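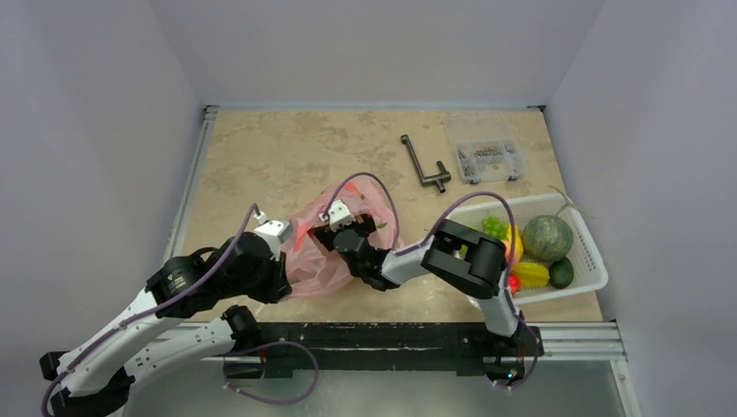
Question about a run of Kerau cigarette cards, the Lighthouses series, glued into the original premium album the company gave out for coupons. My uncle filled it as a boy and it has come to me along with 200 duplicates that were never stuck down. The cards in the album are fronts only, so the backs with the advertising copy can't be read at all, and the backs are the part I care about. I write up tobacco advertising for our local history group and the Kerau backs are supposed to have the doctor text on them. I've read everything from "soak them" to "never touch them." I also need storage for the duplicates. A pink see-through plastic bag like the one in the photo would hold the lot, but I don't know if that kind of plastic is any good for old card stock over several years. What would you do with the album, and what would you do with the duplicates?
– rhaworth

Posted by coupon_glenys
Leave the album alone. A filled premium album is worth more as a piece of advertising history than the loose cards are. The company wanted the kid to glue down the pitch and look at the pictures, and the album shows you how that worked. Take the cards out and you have some stained cards and a ruined book.

Check the duplicates before anything else. If you have one loose card of each number, you already have every back and the problem goes away.

Posted by rhaworth
Checked. Six numbers are missing from the duplicates. Naturally one of those is the card that is supposed to have the doctor text in full, going by the checklist Engebretsen put out.

Posted by jliao
Engebretsen's checklist is wrong about the doctor text. It lists one wording for the whole set. There were two printings and the first one has a plain back with just the lighthouse notes and "Kerau – The Mild One." The doctor line only shows up on the second printing, after they changed the pack. If your uncle's album is the early one with the blue cover, the backs in it may not have any doctor text.

Posted by coupon_glenys
The cover color doesn't settle it. I have a blue album with second printing cards in it. Kids kept filling the same album for years and stuck in whatever came out of the pack.

Posted by jliao
That's one album. I've handled 40 of them and the blue ones have been first printing apart from yours.

Posted by coupon_glenys
How did you check if they were glued down?

Posted by jliao
Front border. First printing has a cream border, second printing is whiter and the caption is set slightly smaller. Put a loose one next to an album page in daylight and compare. You don't need to lift anything.

Posted by bkaijage
I'll be the one to disagree with leaving it alone. If it's the old animal glue, the cards often come up by themselves at the corners, and a loose corner gets torn the next time somebody turns the page. I had an album like that and lifted the worst ones dry with a thin spatula. Took me most of May. No water. I'd never soak a color card, the red runs. I kept the album and put the cards back with paper corners, so you can take one out and read the back whenever you want.

On the bag: plain polypropylene or polyester sleeves, one card to a sleeve, upright in an acid-free box. I wouldn't use any colored bag. The color tells you nothing about what the plastic is made of, and a bag full of loose cards rubs the corners every time it gets moved.

Posted by triltdale_paper
Agree with Brian on sleeves. Disagree on the lifting. You have a steady hand and you had a bad album to start with. Most people who try it skin the back of the card and leave the print on the page, and then the text is gone for good.

There's a run of Kerau material at the Skorkulcombe museum, including proof sheets with the backs. Ask for Joanne Ashworth. She copied two sheets for me for the price of the postage.

Posted by rhaworth
Thanks, I didn't know about the proof sheets. I'll write to her today. Did the border test at the window this afternoon and most of the album looks cream to me, but the last two pages are clearly whiter. So it may be mixed, and you may both be right.

Now the sorting. I want to lay all the duplicates out in number order before I buy sleeves. Is a bare tabletop fine for that, or do I need to put something down first?

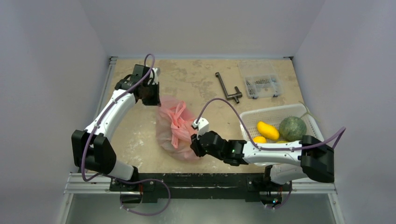
Tan tabletop with whitish patches and some faint stains.

Posted by bkaijage
Put something down. Clean white blotting paper or unprinted newsprint. Stains on a surface can transfer, and cream card picks up dirt quickly. Wash your hands and skip the cotton gloves, you'll bend corners in them.

Posted by coupon_glenys
Same here on the gloves. Don't slide the cards to pick them up either. Put a slip of paper under the edge.

Posted by jliao
If the last two pages are second printing, please post the numbers. I'm keeping a list of mixed albums now, which I admit I wasn't doing this morning. There were supposedly 1,000 of the late albums handed out through the Triltdale shops and I'd like to know if yours is one. The shop stamp would be inside the back cover, low down on the left.

Posted by rhaworth
There is a stamp there. Faint, but I can make out the T and the L. I'll get a better look under a lamp tonight and post the card numbers with it.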